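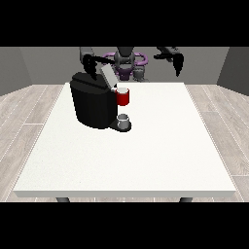
Maja Kołodziej would like it on record that she asked for this planner release two versions ago, and that what she asked for was very simple: when a two-armed job goes wrong halfway, let me start again from the middle. Fair enough, Maja! You can have it now.

Trusmont releases Entili 4, with restarts from any step

WARKTHORPE, November. I'm Ayantu Fikre, I look after the planning software at Trusmont, and I get to write this one myself because our usual press person is on leave. So, the news: Entili 4 is out this morning for everyone with a current license, and it's the biggest rewrite of our two-arm task planner since we started.

Entili decides what each arm does and when. In the old version you wrote a job as one long script, and if the left arm took too much time over a lid, the right arm just stood there with its part of the job (or, worse, carried on regardless). In Entili 4 a job is a set of steps with conditions attached. "Lid open" is a condition. "Cup on tray" is a condition. Each arm picks up the next step it's allowed to do, and the planner checks the two paths against each other before either one moves.

We've built the whole thing against a coffee task in Simance, our simulator: a black pod machine with a flip-up lid, a red mug, a small gray cup, one white table. I must have looked at that table more than I've looked at my own kitchen this year. It's a great test, though, as the machine sits right where both arms want to be and the lid gets in the way of everything. 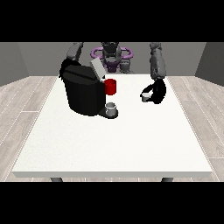
The restart feature is the part I'm proudest of. Entili 4 saves the state of the job at every step, so you can stop it, change a grasp or a speed limit, and pick up from the step you care about. Intan Rondonuwu, who wrote most of the collision checker, used to run the full job from the top to look at a single cup placement. She ran 1,036 full jobs in Simance before we froze the code, and 1,030 of them finished with every condition met. The other six all stopped at the same handover step, and we've listed them in the release notes with their saved states so you can load them and poke at them yourselves.

What else is in there:

A timeline view with both arms side by side, so waiting time shows up as a gap you can click on.

A library of 35 ready-made steps, including hinged lids, cup grasps and placing on a raised tray.

Job files up to 500 steps long. Syahrul Sembiring tested the limit and then complained about the scrolling, so there's a search box too.

A converter for Entili 3 scripts. It handles straight sequences well. Nested loops still need a person to look them over, and the converter marks those lines for you.

Entili 4 is a free upgrade on current licenses, and the coffee task ships with it as the first tutorial. Real hardware uses the same job files, but please do read the page on speed limits first. Irfan Setiawan is running an online walkthrough at 3 p.m. and will take questions for as long as people have them. Sign-up is on the Entili page, and press copies of the software are available through the Trusmont office in Warkthorpe.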